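Dining room and hallway check, June. Porkden holiday let, Drotholm. Done on foot with the usual sheet, comments added where something needs doing before the next guests.

## Floor

- [x] Wooden boards by the table — sound, no raised nails felt
- [x] Threshold strip to hallway — screws tight
- [ ] Hallway runner — one corner lifting, retape or take up

The runner has been on the list before. The tape used last time was the thin sort and it has let go on the kitchen side. Toneton sell a wider one, get that. If it lifts again the runner comes out and the boards stay bare.

## Table and cloth

- [x] Table steady when leaned on
- [x] Leaves locked
- [ ] Cloth overhang — reduce at the front
- [ ] Cloth pressed

The white patterned cloth is still on. It is creased and hangs in a curve at the front, low enough that a small child could get hold of it and pull. With more than 8 at the table somebody will also catch it with a knee. Fold the front edge under, or swap to the shorter cloth in the hall cupboard, and fix it with the clips.
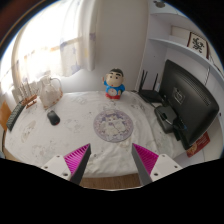
Clips are in the left drawer of the sideboard. Four is enough. Check them by tugging at the front, with nothing breakable on top.

- [x] Round mat lies flat
- [x] Cartoon boy figurine standing upright
- [ ] Figurine moved to shelf before guests arrive

The mat is not to be used under hot pans. I don't know what it is made of and there is no label underneath. Proper heat mats are in the kitchen, second shelf. The figurine stands near the back edge of the table and would go over if the cloth were pulled. The low bookshelf will do for it.

## Heating and electrics

- [x] Radiator valve turns, no drips
- [x] Socket by window, plate not cracked
- [x] Smoke alarm tested, sounded in both rooms
- [ ] Floor lamp flex — route behind the sideboard

The flex runs 70 cm across the walking line at present. There is slack enough to take it round the back.

## Way out

- [x] Hall door opens fully
- [x] Key on hook
- [ ] Torch — batteries flat

The torch takes two large cells. Buy spares and leave them in the same drawer as the clips.

Open items to be ticked off and the sheet left in the folder by the door.

Checked by: Arnardóttir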